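Oloswood Supply
Search products, parts, guides Search

Jekent Pre-Tied Bow Tie, Dark Navy

8 September 2022
By the Oloswood shop desk
31 shares | 4 comments

A bow tie is a small piece of cloth that changes how strangers talk to you. Waiters stand up straighter. Uncles make jokes. Someone at the bar will ask whether you are with the band. We have sold them long enough to know that most of our customers need one for a single evening, found out that afternoon, and would like it to stop being a problem.

The Jekent is for those people. It comes already tied, on an adjustable band that closes at the back of the neck with a hook. You set the band to your collar size, hook it, fold the collar down, and go find your other shoe. There is no mirror work and no video of a calm man with enormous hands.

Purists will object. They believe a bow should be tied by the person wearing it, so that it comes out a little crooked and proves something. We respect this, and we sell them the Sestetti self-tie, which is on its own page and comes with a printed instruction card. We also get a fair number of Sestettis back in April, at the start of wedding season, with the card folded very small.

Color

Dark navy is the only color we carry in this model. We used to stock black as well, and it went out of the door mostly to people who owned a navy suit and were hoping for the best. Navy works with navy, with gray, with most browns, and in low light with black, provided you avoid standing next to somebody in an actual tuxedo. If your invitation says "black tie" and the host is the kind who means it, buy black from someone else. We won't be hurt.

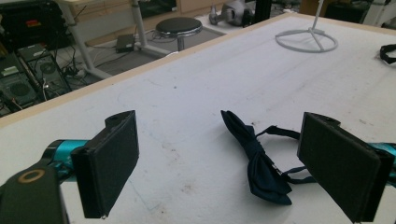 Bow tie in dark navy, on a white tabletop.

Fit

The band runs from a child's collar to a very large adult one, and the markings are on the inside where they belong. Measure your neck with the shirt buttoned. Measure it today, not in the year you got married. If you fall between two markings, take the looser one — a bow tie that sits slightly low looks relaxed, while one that sits tight makes you look as if you are about to announce bad news.

The bow should be no wider than the outside corners of your eyes. That rule is very old and we have no idea who came up with it, but it holds up in photographs. On most adults the Jekent stays inside the line. On small children it goes well past, and the effect is so popular with grandparents that we have stopped warning people.

What to wear it with

A plain shirt with an ordinary turndown collar. Wing collars show the band at the sides, and once one guest has noticed it, every guest has. Button-down collars can be done, if you teach history or would like to be taken for someone who does.

Suspenders are fine. A matching pocket square is a decision you should sleep on. The Ellery square we sell is pale gray and goes with the Jekent without looking as if they came in the same box, though if you order both, they will.

Care

Spot clean with a damp cloth and let it dry flat. Don't machine wash it. One reviewer did, and described the result as "a sort of bat." Keep an iron away from the bow itself; if the wings have been squashed in a drawer, hang it in the bathroom while you shower and pinch them back into shape afterward. Gravy should be dealt with at the table, discreetly, with club soda.

Store it hooked closed. Left open, the band will find a necktie and wrap itself around it, and you will discover them both ten minutes before the next wedding.

Ordering

Item number 1031. Sold singly or in a pack of 4 for groomsmen, one of whom will lose his, so plan on a spare. Orders placed before noon leave the warehouse the same day. Groups of 400 or more (choirs, mostly, and one very ambitious bowling league) should write to us first for a bulk price and a realistic delivery date.

Returns are accepted for 2 weeks if the tie is unworn. We do check for confetti.

4 comments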